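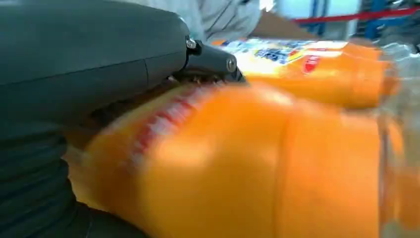 Two orange bottles and the cupboard under the sink

I own two orange bottles. I know this now because I have been through the cupboard under the sink, which I had been putting off since we moved into the flat and which I would cheerfully have put off until we moved out of it.

My household theory of cleaning products is that you buy one when you can't find the one you have. This works well for the shops. It works less well for a cupboard that is mostly pipe. Every time I opened the door something rolled out and I rolled it back with my foot, and I considered that to be a storage system.

What changed was the tap. It began dripping in July, and Salvador Veloso from upstairs, who is handy and unfortunately also observant, offered to have a look at the valve. He opened the cupboard, said "ah", and closed it again. Then he asked if I could clear a bit of space and went home for his tea.

So out it all came. Eight cloths, of which I would let perhaps two near a plate. A washing-up brush with a head like a dropped ice cream. A box of Makhubela dishwasher tablets (we have never had a dishwasher). Something called Rakach, in a tin, which the label says is for brightening, without going into what. A torch I have replaced twice. A bag of bags, containing, on inspection, a smaller bag of bags.

And the orange bottles, which I laid down on their sides because I was running out of places to stand things up. They are big bottles. Side by side they look like something you'd hang off a boat. I bought the second one in a panic before my mother came to stay, convinced that the first was finished, when it was only behind the bucket.

I rang Godfrey Lyimo for advice, since he has the tidiest kitchen of anyone I know and I have always held it against him. He told me to put like with like. I said that like with like was how I had got here. He said to keep one of everything at the front, put the spare at the back, and write the spare down somewhere. I asked where he wrote his. There is a list inside the cupboard door, it has a pencil on a string, and I have stopped asking Godfrey things.

The cloths have gone, and the brush, and the bags have been merged. The Makhubela tablets went upstairs to Salvador, who does have a dishwasher and took them as payment for the valve. The Rakach is back in its corner because I'm slightly afraid of it. One orange bottle is at the front and the other is lying down behind the pipe, where it just fits if you turn the neck towards the wall.

The tap has stopped dripping. I still haven't got a list, but I did find a pencil at the back, next to the third torch.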